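The Toy Kitchen Skeptic

The buyer has been selling pretend food for 18 years and would like it known that she doesn't think much of it. We met on a Sunday morning in the back of the store, before opening, with a crate of plastic vegetables on the chair between us. She had agreed to talk on the condition that I print neither her name nor the town.

"People come in and tell me it teaches cooking," she said. "It teaches putting a carrot in a bowl. That's fine. I just don't see why it has to be sold as more than that."

The claims on the boxes are what bother her most. Pluvora, which supplies much of what she carries, says its play kitchen range "builds lifelong food habits." Landby goes further and puts a chart on the lid. I asked whether she had ever seen anything to back the chart up.

"I asked the sales rep. He sent me the catalog again."

Her own house is not free of the stuff. There was a set on a table at home for a whole winter, she admitted, and she got rid of it in July. The store still stocks 1,315 separate toy food and kitchen items, if you believe the inventory system, and she doesn't entirely believe that either. Every fall she tries to cut the list. Every fall it grows.

What does she look for, then? Weight, first. A bowl that slides away when a child drops something into it will be under the couch in a day. Then color. She has a long-running complaint about induction cooktops, which have taken over from the old coil burners in nearly every range she is shown.

"A coil looks hot. A kid gets it right away. Now it's a dark square with rings on it and a row of buttons. I had a father in here who took one for a bathroom scale – and I couldn't really argue with him."

Still, she sells more of them than anything else on that wall, and she has stopped trying to talk anyone out of it. The food that goes with them is another matter. Bananas she approves of, grudgingly. Eggs she calls a waste of a mold.
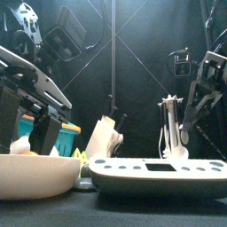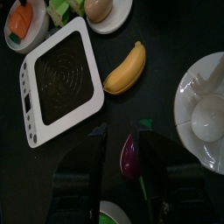

Skikum's product office takes a different view of the egg, and said so when I wrote to ask: it is the piece parents request most often as a replacement, and the company would be foolish to drop it. "Children know what an egg is before they know what an eggplant is," the reply went on. "We make things they recognize." The same reply defended the flat cooktop on the grounds that it matches what many families now have at home.

I read this out to her over the phone a few days later. There was a pause.

"They request it because it rolls off and gets lost," she said. "That's a flaw. They've written it up as a compliment."

She is harder to pin down on the matter of plates. Big ones take up the whole table, she says, and small ones hold one thing. She has sold both for years and has no preference she is willing to defend. On forks she is firmer. A toy fork should have points that look like points, and a spoon should have a bowl deep enough to carry something across the room. Most of what she is offered fails on the spoon.

The cutting foods, the kind that come apart at a seam and stick back together, are the one category where I heard something close to affection. She likes the noise. She also likes that they come with a job to do, although she pointed out that the halves separate in the crate, in the car and in the wash, and that a leafy top is usually the first part to vanish. Dixit sells spare tops by the bag. She thinks the bags are overpriced and orders them anyway.

Last year the store moved 3,000 pieces of loose plastic produce out of the bins by the register. I suggested that this sounded like a success.

"It sounds like 3,000 things on somebody's floor."

So what would she tell a parent standing in front of the wall with a birthday to shop for? She took longer over that than over anything else I asked. One bowl with some weight to it, she said finally. One plate, a decent spoon, a few foods the child already eats. Leave the cooktop for the grandparents to buy, and they will. As for the chart on the lid, she cuts it off and uses the back for price signs. The card is good quality, she said, and Landby deserves credit for the card.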